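The Nakgate Run

The machine was called Hisska, after the firm that had built its legs, and it went out on the street at night when the road was quiet. Carter Cloutier sat indoors at the kitchen table with the laptop and watched what it saw.

The method was simple enough to fit on a card. Walk the same street with the lamps on. Throw away the map each time. Let the machine build a new one from the lights alone, then measure how far it had drifted by the time it stopped.

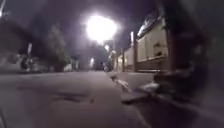 Two views of the street at night, with the lamps lit.
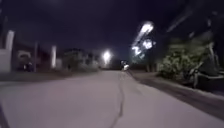
Koreo, who paid for the work, wanted a drift of less than 2 metres over the length of the road. Fortin, who ran the numbers, thought they would get 3 and be glad of it.

"It blurs when it steps," she said on the phone. "You'll have to drop half of what comes in."

"I'm not dropping anything," Carter said.

He had tried that in December. With the blurred views taken out, the machine lost its place by the second lamp and walked into a hedge. With them left in, it did better. A smeared lamp was still a lamp, and the length of the smear told it how hard the last foot had come down. He had written this up in a paragraph and Fortin had sent it back with a question mark beside it.

So on Thursday he ran it again, with her listening. The kettle boiled and he left it. On the screen the map grew in dots, first the nearest lamp, then the kerb, then the far end of the road pulling slowly into line.

"Where is it now?" she asked.

"It says the gate."

"And where is it?"

He put his coat on and went out with the tape. The machine was standing by the gate with one foot on the kerb. He knelt and measured from the chalk mark to the toe, then did it once more from the other side.

"One metre forty," he said.

He could hear her typing. There were 2,000 steps in the run and she would want to look at every one of them.

"Do it again tomorrow," Fortin said.

He picked up the tape, switched the machine to follow, and walked home with it clicking along behind him.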